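Moving the Piano Before the Floors Get Done

My aunt's upright piano has been in our house in Liston for eight years, and for all of that time it stood against the north wall of the front room. In July we had the floorboards in there sanded and oiled, so the piano had to go somewhere else for a while. I am writing down how we did it and what it did to the tuning, mainly so I have a record for next time.

The piano is a Kadden, a make I have never seen anywhere else. My aunt bought it used and there is a dealer's label inside the lid that says Dromolia, which I think was the shop. It is a full-height upright with an iron frame and it is very heavy. The original casters are small and one of them has a flat spot. I did not want to roll it on those over bare boards, and the floor man did not want that either.

I got three quotes from movers. Two of them would only do a full house-to-house job and priced it that way. The third was Sharifi, a small outfit one town over, and they were happy to come and move it from one room to another and then come back for the return trip. They charged per visit. I paid for both up front.

They sent four people. I had expected two. They put it on a flat dolly with a quilted cover and straps, and took the door to the hall off its hinges, which I should have done before they arrived. The whole thing took less time than the coffee. The piano went into the dining room, on an inside wall, away from the radiator. I had cleared a spot and measured it the night before, and then forgot to allow for the bench.

The floor work went the way those things go. There was dust in the kitchen drawers even with plastic over the doorway. The oil smelled strong at first and then it smelled faint for much longer than I wanted. We were told to keep heavy furniture off the boards for a good while, so the piano stayed in the dining room and we ate in the kitchen.

I did play it in there. It sounded louder and harder. The dining room has a bare floor, two windows and not much else, and every note came back off the opposite wall. My wife asked me to use the practice pedal, which I had not touched in years. The felt strip on it had come loose at one end, so I fixed that with a new thumbtack while I was at it.

Back in the front room I tried it in two positions. The old place on the north wall is an outside wall, and Domenica Reisinger, who tunes it, has never liked it there. She told me so on her first visit and I ignored her because the couch fit better. This time I put it on the wall it shares with the hall. The couch is now under the window and blocks part of the vent, so I may have to move that again.

The sound is softer in the front room than it was in the dining room, and I prefer it. There are curtains and books in there, and a rug takes up a lot of the floor. I kept the piano itself off the rug, with a caster cup under each wheel. The cups have felt on the bottom, and I check them for grit when I vacuum.

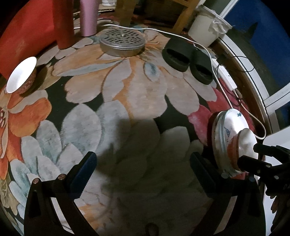 Should you have a piano tuned right after it has been moved?

Give it some three weeks to settle in its new spot first, then have it tuned.

That is the advice I got from Domenica, and I followed it. The notes above middle C had drifted the most by then, and the bass was nearly where she had left it. She said the change in humidity between rooms matters more than the bumping, and that ours had been through two changes in one summer. She also found a pencil under the keys, which explains a click I had been hearing on the low F for longer than I care to say.

She is coming again once the heat has been on for a while. I bought a cheap humidity gauge and put it on the shelf next to the piano, and I have been writing the reading on the back of the tuning receipt in the evenings. So far it moves more than I thought it would. If the gauge keeps dropping I will look at getting a humidifier for the room, and I would be glad to hear from anyone who runs one near an upright.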